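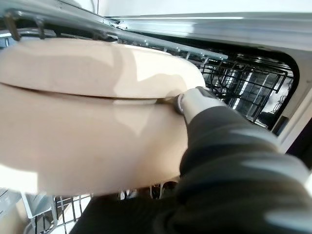 Posted by Jabari Shirima on Jul 15, 2021

Dear diary (hello to the three of you who read this too),

The walker walks! Well, it shuffles. Magesa has been sitting on my shelf since February with six legs and no idea what to do with them, and tonight she went the whole length of the rug before tipping over sideways into the bookcase. I yelled so loud the neighbor's dog started up.

The trouble was the gearing all along. I had the middle legs running off the same axle as the front ones, so for a split second every step left her standing on two feet. Shabani Sang spotted it from one blurry video I sent him (he's building a crab thing called Irnama that puts mine to shame, but I'm not jealous, I'm not). He told me to flip the middle pair half a turn and swap the small gears for bigger ones. Took me 27 minutes to get the old axle out and then maybe five to do the fix. Typical!

I'm now at 1538 pieces, and that's before the shell. I want the shell in dark green, but my green bin is nearly all little plates, so it may end up stripy. Stripy could be cute? I ordered 800 more bricks in mixed colors and I'm trying not to think about sorting them.

Still to do before the Drondbridge show: the head, the battery door that keeps popping off, and the program. Right now she only knows "go." I'd love for her to stop when something gets in front of her, especially with kids leaning over the table, and turning would be nice if the back legs will put up with it.

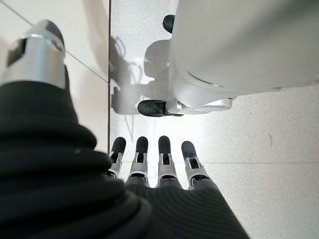
Why does a six-legged walker tip over?
It usually tips because too few feet are on the floor at once. Set the legs so three are always down, two on one side and one in the middle of the other, and keep the battery low and close to the center.

Shabani is coming over Saturday with his spare motors, so I need to clear the table and find the good axles. Bed now, my thumbs are killing me.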